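Keeping the arm happy, by Demetrio Pacheco

My best tip for the Kedance arm is to leave slack in the cable! I had mine snug against the forearm until October and it tugged at every wrist turn (my fault, I like things tidy). Now I check the loop every 30 runs, wipe the fingers with a dry cloth, and practise on soft toys.

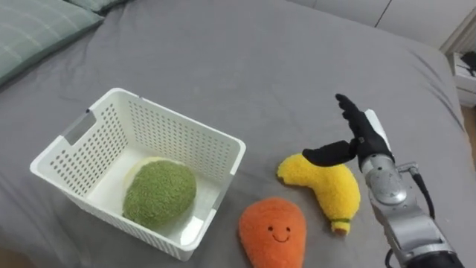 Banana practice on the grey sheet

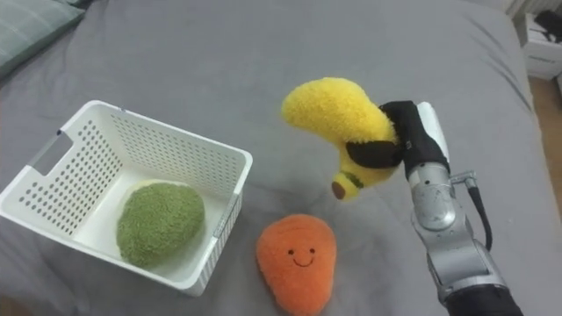 Fuzz gets into the finger joints, so keep an old toothbrush handy and go gently.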